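Polish wear notebook, Gaststead bench
September, entry 2, started 09:40

Carrying on with the white tip lacquer. Favero base on all plates, two thin coats of the Pilton white, then either the Pilton top coat or the Vrabec one. Acrylic nail tips throughout, lightly buffed and wiped with alcohol before the base went on.

White was still dragging at the smile line on the second coat. K. Moodley thinks the first coat needs longer, so gap between coats raised from 127 s to 167 s. Drag gone on the flat tips, still there on the strongly curved ones. Brush loading may be part of it. I wipe one side on the neck of the bottle, Khanyisile wipes both.

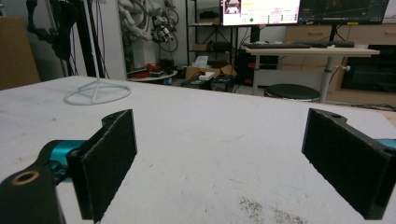
Soak test next. Soapy water at hand-warm, tips in for over 2 hours, then patted with lint-free wipe and left overnight before the tape pull. Vrabec top coat lifted at the free edge on the curved tips. Pilton held, but had gone slightly yellow against the unsoaked control. Need to check whether that is the top coat or the Favero base showing through; the base is a pinkish sheer and the white is thin at the edge.

Batch 1192 of the white is nearly finished. Don't mix with the new bottle, viscosity is different.

To do: repeat soak without base coat. Ask Kgomotso Mnguni for the finer striping brush back. Cap the edge on half the Vrabec set and rerun.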